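Lights on my Carik pack go orange at the far end and then the whole thing dies -- what have I done wrong?

Asked by Jagadeesh Kurian, 10 July 2022 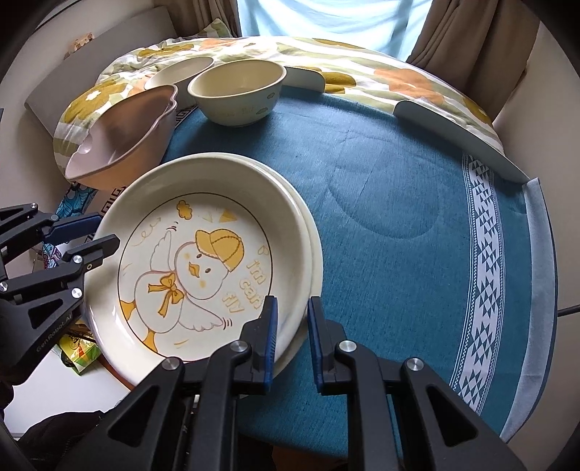
So I've been building the salvage crew backpack from Fistance, the Carik pack, the big one with the light that runs round the outside before the beam fires. It's my first proper prop with electronics in it. I've done helmets before and a couple of blasters but they were all paint and filler, no wiring, and I'm a bit out of my depth if I'm being truthful.

The shell is from an Oyelaran kit (the older one, with the separate side vents) and I've stuck a strip of those addressable LEDs all the way round the inside of the rim, up one side, over the top, down the other and then back across the bottom. 148 lights in total. They're the 5 volt sort with three wires. There's a little controller board tucked in the bottom left corner and it all runs off an ordinary USB power bank, the sort you'd charge a phone with.

It does two annoying things.

First one: in the idle mode, when it's just a dim blue glow crawling round, it works lovely for a bit and then the whole pack goes dead. I press the button on the power bank and it comes back, then it dies again. I timed it at roughly 34 seconds. The power bank is fully charged, I've checked.

Second one: when I set off the firing sequence, where it all goes bright white like in the engine room bit of the film, the start of the strip is white but by the time it gets to the far end it's a sort of sickly orange. Sometimes the controller restarts itself halfway through as well, which rather spoils the moment.

I've swapped the power bank for my sister's and hers does the same thing except it takes longer to switch off. I've also resoldered the first joint twice. I'm taking this to the Breddale film fair in November so there's time, but I'd like to close the shell up and start painting. Is it a duff strip? Should I just buy a new one? I don't fancy peeling it all out, I used a lot of glue.

Shared 7 times

2 comments

Comment: Which version of the shell is it, the one with the hinge or the one that screws together? Makes a difference to how you get back in.

Comment: Screws. Thankfully!

3 answers

Answer by Yetunde Shehu

Don't buy a new strip! I'd put money on yours being fine. You've got two separate problems and I've had both of them, on the same pack, in the same week, so you have my sympathy.

The switching off is the power bank trying to be clever. Most of them are made for charging phones, and when the phone is full it only sips a tiny bit of current, so the bank decides the job's done and turns itself off. Your dim blue crawl hardly draws anything, so it thinks you've finished charging. Your sister's bank is just more patient. You've got a few ways round it. Some banks have a low current mode (often you press the button twice, or hold it down, have a look at the leaflet) and that keeps them awake, though on some of them it only lasts a couple of hours before you have to do it again. Or you can make the idle mode a bit brighter so it's always drawing enough. That's what I did in the end, and I think it looks better anyway -- the one in the film isn't nearly as dim as people make it, it's only dim in the corridor shots.

The orange is voltage drop. The copper in those strips is very thin, and by the time the power has been all the way round the pack there's not much voltage left. Blue and green need more voltage than red does, so they fade first and you're left with orange. The cure is to feed power in at both ends. Run a thicker pair of wires, positive and ground only, straight from where the power comes in to the far end of the strip, and solder them on there. Leave the data wire alone, it only goes in at the start. On a run as long as yours I'd put another pair in at the middle as well, which on the Oyelaran shell comes out more or less behind the top handle, so it's easy enough to hide.

The restarting is a different bit of the same thing. Full white on every light at once could be nearly nine amps on paper, and a phone bank will give you two or three if it's in a good mood. It can't keep up, the voltage sags and the controller falls over. Turn the brightness down in your code. Start at about a quarter and work up till it misbehaves, then come back down a fair bit. You'll be surprised how little you miss it, it's a dark box with a diffuser on the front and your eye can't really tell. If the library you're using has a setting to limit the current, use that, it's much easier than guessing.

Two more things while you've got it open. Put a fuse in the positive wire near the battery, please, you're going to have this strapped to your back. And stick a big capacitor across the power where it joins the strip, 1000 microfarads or thereabouts, with the stripe side to ground. Do test the lot before you screw the shell shut, and leave it running while you have your tea. I closed mine up three times.

34 people found this helpful

Answer by a member

mine did this and it was a bad USB lead. the cheap ones are really thin inside. try another one first it costs nothing. also hot glue doesn't like the sun so if you're leaving it in the car on the way to Breddale maybe use something else, half my strip fell down inside the vents

6 people found this helpful

Answer by a member

I'd just use AA batteries. Six of them in a holder and you're away, no silly switching off.

Comment from Yetunde Shehu: Please don't plug six AAs straight into a 5 volt strip! That's nine volts with fresh ones and you'll cook the lot. You could do it with a step-down converter in between, but AAs don't like being asked for much current so I'd still go with the bank.

Comment from Jagadeesh Kurian: Thank you all, glad I read that before I tried it. I've done the second feed at the far end and dropped the brightness to a third and it's white all the way round now. Changed the lead as well so I couldn't tell you how much of it was that. Haven't done the middle one yet. The bank still drops off on idle, going to have a go at making the glow brighter tomorrow after work. Does anybody know what blue the painted bits on the side vents are supposed to be? The kit instructions say one thing and the film looks nearly green to me.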